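Section 3: Setting Up Your Haltmont Dishwashing Station

3.1 Before you start

Choose a spot within reach of a cold water line, a hot water line and a floor drain.

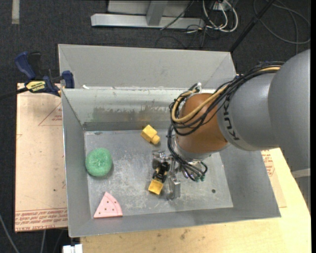 Check that the floor is level in both directions. The Haltmont stands on four adjustable feet, and small differences can be taken up there. Larger ones need a shim plate from your dealer.

3.2 Connecting the water

1. Close both shutoff valves on the wall.
2. Push a rubber washer into each hose end. The washers are in the bag taped to the door.
3. Screw the hoses on by hand, red to hot and blue to cold.
4. Tighten each nut a quarter turn with a wrench.
5. Open the valves slowly and check the joints for drips.

Note: Units shipped before 2/5/21 have a single inlet. Connect the cold hose only and skip the hot line.

CAUTION: Do not use thread tape on the hose ends. It can work loose and block the inlet screen.

3.3 Connecting the drain

1. Slide the clamp over the drain hose.
2. Push the hose onto the outlet until it stops, then tighten the clamp.
3. Lead the hose to the floor drain without kinks. If it has to run more than 6 feet, order the long hose kit.

3.4 First rinse

1. Turn the main switch on and wait for the green light - this takes a few minutes.
2. Run the machine empty for 3 cycles with no detergent.
3. Clean the filter basket and put it back with the handle facing you.

WARNING: Water in the tank can be hot enough to scald. Switch the machine off and let it cool before you reach inside.

If the green light does not come on, see Section 6, Faults and Resets.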